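Wirkumance Mail-Back Sharps Kit, small office size

I run a two-room foot care practice over a bakery, and for years our sharps went out with a pickup service that came whether we had anything to give them or not. A man with a cart, up the stairs, one sad little container at a quarter full, back down the stairs, and then the invoice. When Francine Landry, who shares the waiting room with me and gives allergy shots on the other side of it, suggested we both try a mail-back kit, I was more than ready. We ordered ours from Holub in January and I've now been through three full cycles of it, so I feel I can say something useful.

The kit comes as one flat carton with everything nested inside it: the container, a liner bag, an absorbent pad, the outer shipping box, the prepaid label and a tracking form. Putting it together took me ten minutes the first time, and most of that was me reading the instruction sheet twice over with a cup of tea. The second time I hardly looked at the sheet at all. The lid does need a good firm press all the way around before it seats. You'll hear four clicks, and if you only hear three, go back and find the corner you missed! 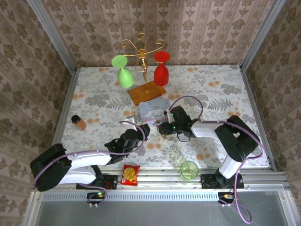 Two glasses on the gold rack, green at left and red at right.

I was fondest of the opening, which is a funny thing to be fond of. It's a rocking tray – you lay the blade or needle on it and tip it with the side of your hand, and down it goes. Our old container had a slot with petals on it and I never liked my fingers being that close. The Wirkumance tray is wide enough for a scalpel handle laid flat, and it has never stuck on me. The temporary lock is a good stiff slider. The final lock is a separate red tab and it means what it says, so do show it to anyone new before they go exploring.

Now for the grumbles, and I do have a few. The fill line is molded into the plastic in the same color as the plastic, and in my back room, with the blinds down of an afternoon, I can't find it without my reading glasses and a flashlight. I ended up running a strip of blue tape along the outside. The Dratik container I used before this had a nice dark printed line and I miss it. The tracking form is also printed very small, with a box for the closing date that would suit a person with the handwriting of a mouse. 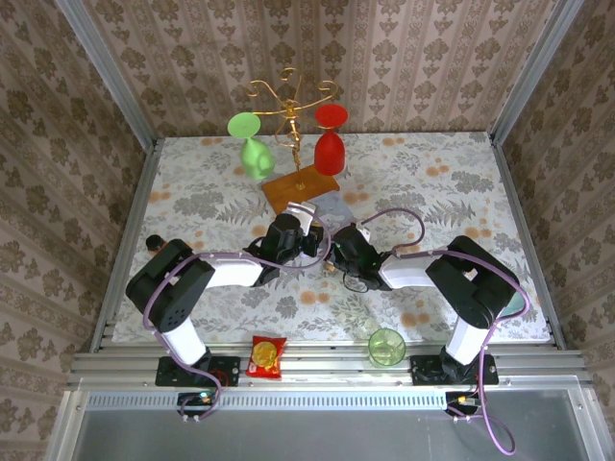
The rack on its wooden base, with the leafy cloth under it.

Shipping went smoothly twice and less smoothly once. The first box was picked up with the regular mail and I had my destruction certificate by email 18 days later. The second took 31, and somewhere in the middle of that I got nervous and called. I spoke to Matěj Paulík at Holub, who was very kind about it, found my box while I held the line, and emailed me a receipt showing where it was so that I'd have something for my binder in the meantime. I've had worse service from people I've paid a great deal more. The third box behaved itself.

As for money, I paid $80 for the kit with return postage and processing included. Whether that's a bargain depends entirely on how fast you fill it. For Francine and her shots it's a closer thing, and she is still thinking about keeping the pickup for her side and letting me go my own way. If your office fills a big container every week or two, I don't believe this is the product for you, and I'd stay with a truck.
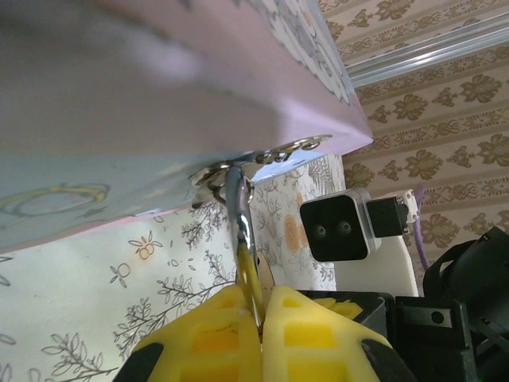
The wall bracket is sold separately and I wish I could be as cheerful about it as I am about the rest. It's a Mukska part, a white plastic cradle with two screws and a strap, and it holds the container well enough once it's up. But there's no place on it for the tracking form or the spare key, so those wander off around the counter and I'm forever hunting for them. A slender metal hook hanging straight down off a ring at the lower edge, like the chrome one under the pink box, would be plenty. I've written to suggest it. For now I have a bulldog clip and a loop of string, and the form has stayed put for a whole month.

Would I buy the kit again? I already have, there's a fresh one under the sink. I'd give it four stars out of five, and I'd happily hand over the last one for a fill line I could see.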